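# Teaching by hand: pictures from the Kuledero sessions

Posted Tuesday, April 9, 2019

These pictures go with the notes on our hand-held demonstration work. The project is called Kuledero. A person does a household task with a gripper in each hand, the motion and the video are recorded, and the recordings are used to train a policy for a two-armed robot. We also have a remote-control setup, named Marano, where the operator sits at a desk and moves the arms through a pair of levers. Most of our data now comes from the hand-held tools.

Hashini Siddiqui wrote the task list. It has 31 tasks, nearly all of them things done at a table: moving food between plates, closing lids, folding small cloths. Each task gets 300 demonstrations before we train on it. A few of the harder ones will need more.

## View from the gripper

Each gripper carries its own wide-angle camera, looking out past the fingers. The policy gets this view and very little else, so the same kind of camera goes on the robot's wrist. The lens takes in a lot of the room, the floor and the windows included. The room can be sideways when the tool is turned.
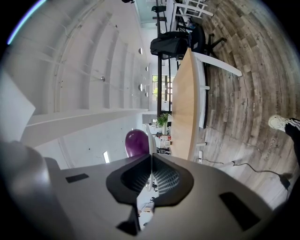 Demyd Ostapchuk asked whether it would be better to stay with remote control, where the joint angles come straight from the arms and there is no tracking to go wrong. He had used a lever setup at Kovalchuk and found the recordings very clean. His operators needed most of a day before they were any good at it, though, and they could not feel when they had hold of something soft.

The training time matches what we saw with Marano. New people were slow on it, and they stopped a lot to check depth on the screen. With the hand-held grippers they can usually do a simple pick within a few minutes. Tracking is the weak point. If the tool's position is lost for more than a moment we throw the demonstration out. Of the first 931 demonstrations we recorded, the ones we dropped were mostly for that, and the rest were for fast wrist turns that the arms could not have followed.

## At the table

Food tasks are done sitting down. The person keeps both grippers over the table and works at a steady pace, a little slower than they would with bare hands. The patterned cubes on the grippers are there for position tracking, and they have to stay in sight of the outside camera. Most people forget this at first and roll their wrists too far.

The eggplant is one of the better test objects. It is smooth and rolls if it is pushed from the side, and the two ends are different enough that where you take hold of it matters.

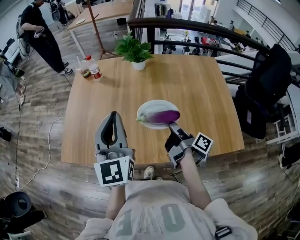
For the pick tasks we ask people to approach, close, lift and let go without pausing in between. Long pauses cause trouble in training. The policy learns to wait, and then it sometimes waits for good. If someone needs to think about the next move, they should put the object down and end the recording there.

We also ask them to change the starting position every time. A few inches is enough. Early on we had one person who was very careful and put everything back in exactly the same spot, and the policy trained on those recordings missed anything that had been moved.

The files are checked with Burnix, a small script that lines up the video with the gripper width and flags dropped frames. It runs overnight. In November we still did this by eye.

The full set should come to about 4,000 demonstrations once the short tasks are merged. Cloth folding is next on Hashini's list, and the finger pads may have to be changed for it. The ones we have now tend to pick up two layers at once.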